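Progress report to the Drodska fund — Gimine handling rules
From: Babita Shakya
2026-03-21

Hi all,

I promised you a proper update this time and not another three-line email, so get comfortable. The short version is that the rulebook for hand-held gripper collection is mostly written, people are using it in real homes, and I've changed my mind on a couple of things I was very sure of in the proposal.

Where the draft stands

There are 8 sections planned and 4 of them are in use now: consent and privacy, gripper checks, home setup, and soft goods. The other ones exist as notes, some of them on the backs of envelopes. Gornano has been reading along and sent me a lot of margin comments, most of them about my use of the word "should." Fair enough! I've gone through and made every rule either a "must" or a "may," and the draft got shorter just from that.

The target for this phase was 1,000 accepted recordings made under the new rules. We're at 70 percent of that. I'd hoped to be further along, but I stopped everything for a few days in March to rewrite the rejection rules, and I'd do it again. Two reviewers were looking at the same clip and giving opposite answers, and the wording was the problem (my wording, I'm sorry to say).

Gripper checks

This section went smoothest. Before each session the operator opens and closes the jaws fully, looks at both finger pads for wear, and checks the pivot screws by hand. If a screw turns, the tool is out for the day. I originally allowed tightening it on the spot and carrying on — Amin, our test site, asked me to take that out. Their point was that a tool fixed in a hurry never gets logged, and I couldn't argue.

Privacy in bedrooms

Trickier. Photos, mail, medicine and screens must be out of view before the camera is on, and the resident does that tidying, never the operator. I also added a rule that the resident can ask for a recording to be deleted without giving a reason. It costs us a few clips and I'm completely fine with that.

Soft goods

My favorite part, and the one I got most wrong in the proposal. I wrote that bedding should be plain and flat so the object stands out. Real beds aren't like that, and a rule that only works on a gray sheet isn't much use to anyone. So the new text says patterned and layered bedding may stay as it is. A dark quilted jacket folded on a pink penguin blanket, with a checkered comforter bunched up behind it, is a perfectly acceptable setup. What the rule does ask for is that both finger pads are in view on the approach and the jaws are open before they reach the fabric.
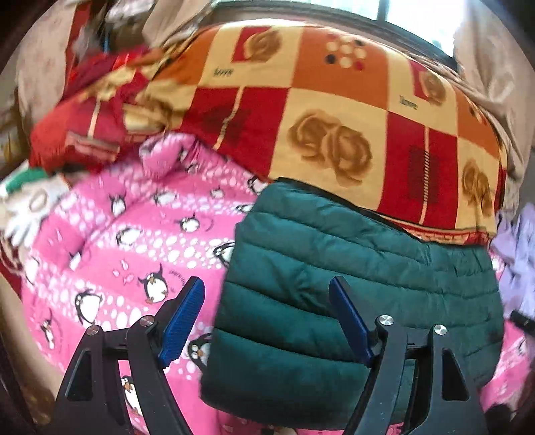

What's next

The rejection rules go back to Gornano for a second read, and then I start on shared spaces like kitchens and laundry rooms. I'd also like to spend a small part of the travel money on a second visit to Amin, if that's okay with you. Let me know and I'll send the revised budget page.

Babita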